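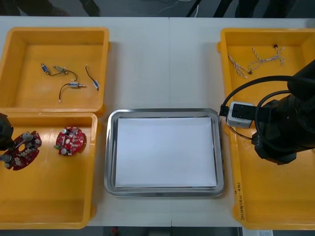 Three yellow bins and a steel tray on the white table.

Employee Engagement, Spring Report
To: Urmila Pal, Operations
26 May 2022

You asked for two pages on what the staff activities money has been doing since the last report. You are getting rather less than two pages, which I hope counts as a saving.

The office chili cook-off went ahead in April in the Hustalcombe lunchroom. We had hoped for a modest turnout and bought bowls to match. Final attendance was 267, and the last people through the line ate out of coffee mugs, cheerfully enough. Accounts Payable took first place with a white bean recipe they have refused to share with anyone, including the person who has to write up the allergens. I have written "beans" and left it there.

Spending on the cook-off came to $378 for ingredients, bowls, spoons and one replacement extension cord. The old cord had been running six slow cookers and a radio. Facilities would like a word with us before we do it again and I have said yes, any time, and have been hard to find. 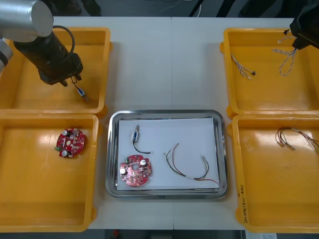

The step challenge is harder to report on. We signed up with Pluvel to keep the team totals, and the totals have been kept, but the Watkins building and the Dodier building disagree on whether walking between the two counts for the building you left or the one you arrived at. I ruled in favor of the one you left. Dodier has appealed. The appeal is four pages long and has footnotes, and I would say it shows a level of engagement we have never once managed with the annual survey.

Thirty-four people are still logging steps every week. That is fewer than signed up, as you would expect, but the drop was slower than last year, when the whole thing was over by the second week and the prize water bottles went into a closet. We are using the same water bottles this year. They are in good shape.

Two things did not happen. The spring door decorating was put off because half of Watkins had its doors off for painting, and the talent show got two entries, both of them the same song. I spoke to both singers and suggested a duet – neither was keen. I would like to move the money set aside for the show, $1,000, over to the summer picnic, where it will go on shade tents and a better class of potato salad.

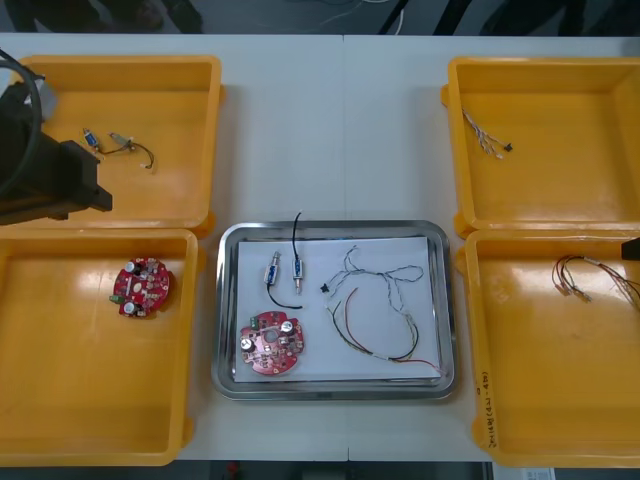
The picnic itself is mostly planned. The park is reserved, the grill is promised, and the softball game will be Watkins against Dodier unless the step appeal turns ugly. We still need a rain date, a first aid kit that was packed in this decade, and somebody willing to umpire. I have asked around Hustalcombe on the theory that they don't care who wins.

What I need from you is a yes or no on moving the talent show money, and a signature on the park form, page two, next to the sticky note. If you could also look over the step appeal, I'd be grateful. I have read it twice and am starting to think they have a point.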